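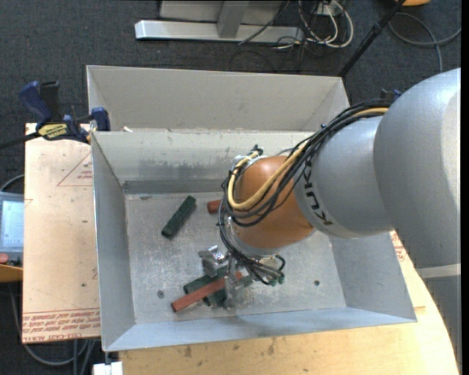 I have been going to Flescombe Town Council meetings for 15 years, mostly from the second row, and I have never been so cross about a bylaw as I am about the one they want to pass on public speaking time. If you missed it, the plan is to cut the open session from half an hour to ten minutes, and to make anyone who wants to say something send it in writing by noon on the Friday before. The clerk's note calls this "streamlining". I'd call it shutting the door and leaving a small window open at the top. A council chamber is a messy place when the public gets going, all loops and tangles like the black cables on that orange and grey KUKA arm, and yes, somebody goes on too long about bins every single time. I have been that somebody. I'm still in favour of it.

Think about how the agenda reaches us. It goes up on the website on the Thursday evening, if we're lucky, and the one in August ran to 247 pages with the appendices. So a person with a job and a couple of kids gets one night to find the item that affects their street, read it, work out what it means and write something sensible by noon the next day. I'm retired and I like this stuff (my family will tell you I like it far too much) and I couldn't have done it.

The Garutham Road business is why I care. Two years ago the council was all set to sell the strip of land behind the old depot to Leitner for parking. It was on the agenda as "disposal of minor asset", page something or other, and it would have gone through in a minute flat. Then a woman stood up in the open session with no notes at all and said that strip was the only way through to the primary school that didn't mean crossing the main road. You could see half the councillors hadn't known. They put it off, they walked the route, and the path is still there. Under the new rule she'd have been told to sit down – no written notice, no speech.

The other side does have a case. Meetings run late, and councillors aren't paid much for sitting there until half past ten. Some of the speeches are rude, and one or two have been downright nasty. Fine, so use the chair! There's already a three-minute limit in standing orders and it's hardly ever enforced. Ring a bell. Turn the microphone off. I wouldn't complain, even if it was my microphone.

What I don't accept is the money argument. We're told the change would save some 3,000 pounds a year in staff overtime, and this from a council that paid Sisetti to redo the logo when the old one was perfectly good. I've asked how the sum was worked out and I've had a very polite email saying my question has been noted.

If they want shorter evenings they could move the open session to the start, publish the agenda a week earlier, and stop reading out reports everyone has in front of them. Any of that would save more time than we ever waste.

The vote is at the next full meeting and, for now, you can still turn up and speak without asking anybody first. I'll be in the second row. Do come, and bring a cushion, those chairs are dreadful.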